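Month-end checklist for the Wellico accounts package, with our comments
Drerden Bookkeeping, last looked over 27 March 2026

We first wrote this list for our own desk, and then a few of the small firms we look after asked if they could have a copy, so it has grown a bit chattier over the years than a checklist probably ought to be. Please do print it and scribble on it. The ticks are for you and the comments are from us, and if your own way of doing things works better then by all means carry on with it.

Before you start

[ ] Backup taken and opened once to make sure it reads.
Comment: Do open it. A backup file of the right size can still be a dud, and we lost a very long afternoon to one of those last June.

[ ] Everyone else logged out of the company file.
Comment: A polite shout across the office does the job. If a name stays on the user list after they have gone home, use Release User, wait a minute and look again.

[ ] Period shown at the top of the main window is the one you mean to close.
Comment: We know, we know. Check it anyway.

Sales side

[ ] No gaps in the invoice numbers.
Comment: Run the Number Sequence report. Deleted drafts leave a gap and that is fine, so long as somebody has written next to it what the draft was for.

[ ] Customer terms match the signed form.
Comment: Most of ours are on 14 days, and the older accounts are on 8, which was agreed long before any of us had grey hair. When a customer record is copied to make a new one the terms come along too, and that is how a brand new customer can end up on the old terms without anybody choosing it.

[ ] Credit notes tied to an invoice.
Comment: A loose credit note sits in the customer's account looking like a payment. It does no great harm, but it makes the statement very hard to explain over the telephone.

[ ] Any single invoice over 4,000 looked at by a second person.
Comment: The second person should see the order as well as the invoice. Initials in the Ref box, please, as the Notes box doesn't print.

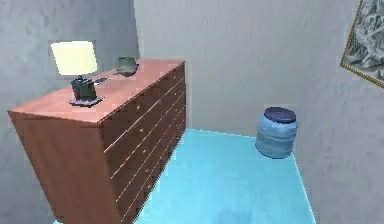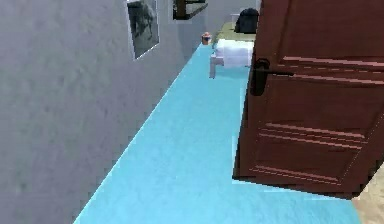
Purchase side

[ ] Supplier statements ticked off against the ledger.
Comment: Start with the big ones and have a cup of tea before the rest. Thampi send theirs late every single month, so we leave that line open and come back to it when the statement lands.

[ ] Duplicate bills report run.
Comment: It only catches bills with exactly the same reference. If one person types the dash and another leaves it out, both will go through quite happily, so cast your eye down the amounts column too.

[ ] Zollidside link switched off before closing.
Comment: This is the add-on that pulls in card purchases overnight. Left on, it will try to post into the closed month and then sulk with a red triangle until you clear it by hand. Switch it back on afterwards! We have a sticky note on the monitor for that.

Bank and VAT

[ ] Every bank account reconciled to the last day of the month.
Comment: Petty cash counts as a bank account here, even the little tin.

[ ] Old unmatched items reviewed.
Comment: At our last review one client had 168 of them, nearly all bank charges of a few pence. They went through in one journal and everybody felt much better.

[ ] VAT codes checked on anything posted by hand.
Comment: Sort by code and look at the exempt ones first. Postage and insurance are where we slip up most.

Closing

[ ] Trial balance saved as a PDF in the month's folder.
[ ] Period locked, and the lock tested by trying to post a one pound journal.
Comment: You should get a warning. If it lets you through, reverse the journal straight away and check the user rights under Settings, then Periods.

[ ] Checklist signed and put in the folder with the trial balance.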